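Pendum Wrist-View Set: Data Card and Recording Rules

Version 6. Maintained by Orsolya Fekete. Questions on labels go to Do-yoon Chae.

Scope

This card covers the wrist-view part of the Pendum set and the rules operators and labelers must follow when adding to it. The external-view recordings are kept in a separate package, Balogh, with its own card. The two packages share episode numbers but not label files.

Contents

The set holds 2328 episodes recorded in 145 sessions. Each episode has one video stream, one joint-state log, one gripper log and one label file. Sessions from before September use the old gripper log layout, in which opening width is stored as a fraction of full travel. Run the Nistov converter on those before mixing them with later sessions.

Terms

"Must" marks a requirement. An episode that breaks one is removed or moved to the rejected folder. "Should" marks a recommendation, and departures are written in the session notes. "Contact" means force on at least one finger as shown in the gripper log. Contact is never labeled from video alone.

Recording rules

1. The operator must check the emergency stop at the start of every session and after any change of operator.
2. No person may reach into the work area while the drives are enabled. To reset the objects, disable the drives first.
3. Approach speed inside the near zone must not exceed 35 millimeters per second. The near zone is set per object in the session file.
4. The camera mount must not be adjusted during a session. If it moves, close the session, recalibrate and open a new one.
5. Exposure and focus should stay fixed within a session. Close objects will be soft at some focus settings. Softness is not grounds for rejection.
6. Failed attempts must be kept. Do not trim the end of an episode to hide a miss or a drop.
7. Names, addresses and screens showing personal data must be removed from view before recording. Printed marks on objects may stay.

Labeling rules

Label what the frame supports and nothing further. Object names come from the short list in labels.txt. When the type of object cannot be told from the frame, use the shape class (box, cylinder, sheet, other) and set type_known to 0. Do not carry a name over from the session notes.

Text is transcribed only if every character can be read. Partly readable or blurred text gets text_present = 1 and an empty text field. Guesses at brand names are treated as label errors.

Finger position is labeled relative to the nearest object edge, with one of four values: clear, beside, straddling, hidden. "Straddling" applies when the edge passes between the fingers in the image. It carries no claim about grip, and a closed grasp needs support from the gripper log.

Reference frame for shape class "box", finger position "straddling": 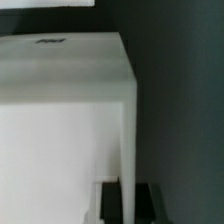 Figure 1. White box-shaped object, type_known = 0. The side edge passes between the two dark blocks at the bottom. The marking on top is too blurred to transcribe: text_present = 1, text field empty.

Review

Every label file is read by a second labeler who has not seen the first labeler's notes. Disagreements on finger position are settled by the label lead. Disagreements on contact are settled by the gripper log. If the log is missing, contact is set to unknown.

Known issues

Time stamps in some early sessions drift between video and gripper log. The field sync_ok is 0 for these. They should not be used for contact timing.

The Meltdale loader ignores type_known and reads every box as a named object. Use the loader supplied with this package until that is fixed.

Changes

20 Jun 2018: rule 6 reworded, "hidden" added to finger position, sync_ok filled in for all sessions.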